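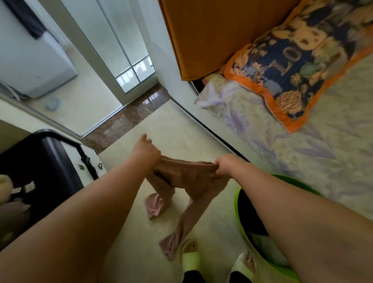
Bovdale scarf swap is back, and it needs your woollies

Monday, August 2, 2021

I know, I know, it's August and I'm writing about scarves. Bear with me, because the Bovdale scarf swap is on again this October and the sorting starts a lot sooner than you'd think!

For anyone new to the village, the swap is a very simple thing. You hand in a scarf, shawl or wrap you've gone off, you get a paper ticket, and on the day you trade the ticket for somebody else's. I came home from the last one with a mustard snood I'd never have bought in a shop and have hardly taken off (my sister says she can tell). We had more than 300 pieces through the door that time, which was a bit of a squeeze in the Dunstan Rooms, so this year we're moving down the road to the old school hall at Branholm. It has proper parking and a kitchen with two working kettles.

Kieran Kettle is running the door again – and yes, he's heard all the jokes about the tea. I caught him outside the post office on Saturday and he was keen for me to pass on one message. "Wash it first, please," he said. "Cool wash, dry it flat, and put it in a bag with your name on. I spent two evenings last time picking dog hair off other people's mohair."

Anything knitted, crocheted or woven is welcome, and a few pulled threads won't matter. If it's really past saving, bring it along anyway, as the Skistholm craft group will be unpicking the tired ones for yarn. They made 100 little squares out of last time's leftovers and have sewn most of them into blankets. I've seen the blue one and it's gorgeous, although I'm told it weighs about as much as a toddler.

There's a mending table too, new this year. I've put myself down for the first hour, so if you've got a fringe coming undone or a hole you've been hiding with a brooch, come and find me. I can manage a decent darn. Cables are beyond me – ask for Kieran's mum, who can do them while holding a conversation and eating a scone.

Drop-off is at Branholm library during normal opening hours, in the big basket by the returns shelf. We've had 200 tickets printed to begin with and can get more done if they go quickly. Entry is free, cake isn't, and the exact date will go up on the library noticeboard once the hall has confirmed our booking.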